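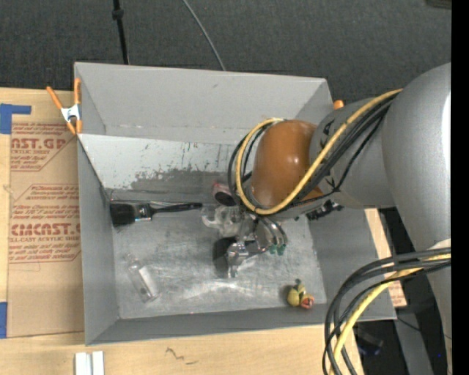 Kerstin Vik teaches with her right hand and keeps her left on the stop button. She has been doing this since April, in a rented unit behind a paint store, and she says the left hand has had less to do each week.

The job is bin picking. A bin holds a few unrelated things, such as a paintbrush or a clear plastic tube, and the arm has to get hold of one and lift it out. People do this without thinking. A robot has to be shown, and at Endodwood, the small company where Vik works, it is shown by remote control. The operator moves a handheld controller, the arm copies the motion, and the computer records both. One recorded try is called a demonstration. The team had 1,475 of them on May 4, 2020, the day I visited.

Soon-im Ki, who runs the training side, throws out fewer of them than I expected. A try where the fingers slip and the operator goes back for a second grab is kept. "If you only show it perfect picks, it has no idea what to do after a bad one," she said. What she does delete is hesitation. An operator who hovers over the bin deciding what to do next is recording a robot that hovers.

The paintbrush is a good beginner's object. It has a long handle, and the handle tells you which way to turn the wrist. Clear plastic is harder. Against a gray, scratched bin floor a transparent tube is difficult to make out, and operators working from the camera view tend to come down beside it. Vik's advice to new people is to find the ends first and ignore the middle.

Walls are the other problem. An object lying against the side of the bin leaves no room for a finger on that side, so the operator has to nudge it away before closing on it. Vik does this in one slow sweep. Laurier Thibodeau, who joined three weeks after her, does it in short taps. Both ways are in the data, and Ki is not sure yet that they should be. A program trained on two styles can end up somewhere between them, and halfway between a sweep and a tap is mostly a miss.

The team also tried teaching by hand, with the operator holding the arm itself and pushing it through the motion. It gave a better feel for contact – you know at once when you have touched the bin – but Vik's own arm kept getting into the camera's view, and her shoulder was sore by lunch. They went back to the controller after 6 days.

A session lasts up to 48 minutes. After that the picks get sloppy, and the recordings show it. Between sessions the operator puts the objects back in the bin, which is the dullest part of the work and takes real care. Put things down the same way every time and the robot learns the arrangement. Thibodeau turns his back and drops them in over his shoulder.

Later that afternoon Ki let the trained program run without an operator. It went for a brush, closed on the handle, lost it, and went back a little lower. The second grab held. Vik watched the whole thing with her hand on the button, then reset the bin and picked up the controller for the next session.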